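Hand-Held Gripper Trial, Table Station
Safety and inspection checklist, with comments
Date: 29/07/2024
Filled in by: Gervásio Aguiar
Units compared: Zovamska fingers, Oltari fingers
Finger set on the tool at this station: Zovamska

1. Finger screws tight, both sides
OK. I went over them with the small driver before we began and again after lunch. The Oltari set does come loose more quickly, I'm sorry to say, and I'd like whoever runs it next to check every time they pick it up.

2. Ribbed pads seated and free of tears
OK, with a note. The left pad had lifted a hair at one corner, so I pressed it back down and it has stayed put so far. Please don't glue it! Sutcliffe are sending 2 spare pairs and it would be a shame to ruin the finger for the sake of a few days.

3. Markers on the fingers clean and readable
OK. Wipe with the dry cloth only. I know the spray is right there and it's tempting, but it leaves a haze and then the tracking wanders.

4. Table and surroundings
OK. Keep the cloth clear of the fingers when you reach toward the back, and go gently near the holes in the tabletop (a fingertip can catch on the edge of one, as I learned for myself).

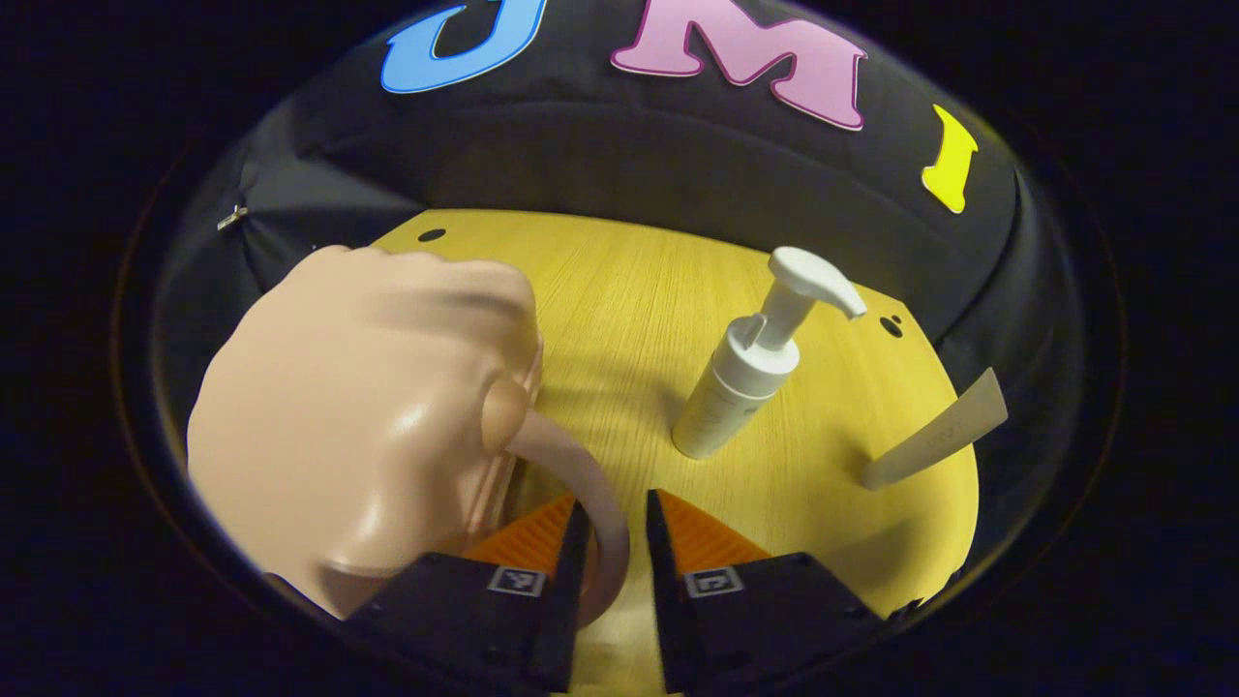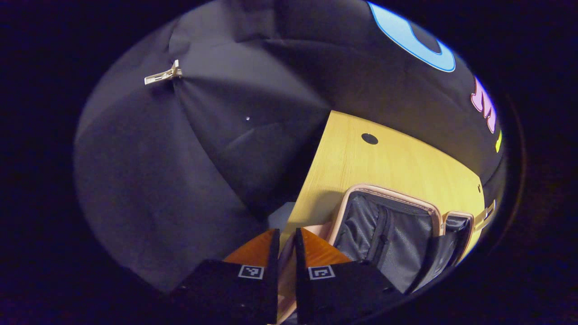 Table station with the two-finger tool. First view: fist-shaped piece with pink loop, and pump bottle. Second view: open case with mesh lining.

5. Test items sound, nothing sharp or leaking
OK. The pump bottle should be checked for drips at the start of each session, and please turn the nozzle away from the camera side. The loop is a lovely test for the narrow tips, so do give it a fair number of tries with each set before you write down a preference.

6. Pinch points
Needs attention. With the case open, knuckles can get squeezed between the tool and the rim. Come in from above, slowly, and keep your free hand off the lid.

7. Grip force stop
OK on Zovamska. On Oltari the stop felt soft to me, and I'd be grateful for a second opinion from somebody with a lighter hand than mine.

8. Camera mount and cable
OK. Cable tied at the wrist. Tona controller log saved under run 797, with 300 grasps in it, and I've left the file name on the bench sheet.

9. Stop button tested
OK, tested with both sets.

Still open: item 6, and the second opinion on item 7. Next full inspection is in November, but please do items 1 to 3 each time the fingers are swapped.

Signed: G. Aguiar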